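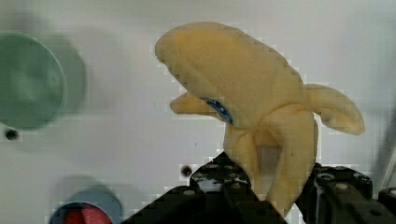

Shona Sutherland

For most of its history, the returns hall at Melta has been a place of tables and hands. Parcels arrive from customers who have changed their minds, and each item has to be taken out, checked, cleaned if need be and sent back to stock, to repair or to recycling. The company sells household goods and toys through its warehouse in Stulville, and returns are the part of the business that customers rarely think about.

In February, Melta began to move part of this work to robot arms. The decision was announced to employees at a meeting held during paid hours, and the company gave a written assurance that no permanent position would be lost during the first year. Of the 612 people employed on the site, 526 work on the warehouse floor, and returns has long been the department with the highest rate of wrist and shoulder complaints.

The arms were supplied by Grelau, an engineering firm that had worked mainly with food packers. Rigid items such as cups and boxed games gave its engineers little trouble. Soft toys took far longer. A plush animal has no fixed shape once it is lifted. It folds between the fingers of the gripper, an embroidered eye may end up facing in any direction, and a fin or a tail can hide the label that the system needs to read. Staff in returns had learned to deal with all of this by touch, and few of them had ever been asked to explain how.

Eilidh Gunn, who has led the day shift for eight years, was given the task of putting that knowledge into words. She and her colleagues spent several weeks beside the new stations, sorting toys by the way they ought to be held – by the body, by the base, never by an ear or a sewn-on limb. "We had rules that we did not know were rules," she said. "Writing them down was harder than the lifting ever was."

The stations now handle about 600 items on a normal shift. An employee oversees each pair of arms, clears items that have been dropped or refused, and makes the final decision on condition. The arms do not judge stains, smells or loose seams.

Opinion on the floor remains divided. Several employees report less pain at the end of the week and would not wish to go back. Others miss the talk across the tables, which has thinned out now that the stations stand farther apart. A request to move them closer together is under review. There is also the matter of pay. Station operators received a new job grade in the spring, while those who still sort by hand did not, and the employee council regards the difference as unfair.

Management at the company's second site, in Văduva, is watching closely. Returns there are still sorted entirely by hand, and a decision on new equipment has been put off until the council and the company have settled the question of grades. Talks resume on Mon 5 September.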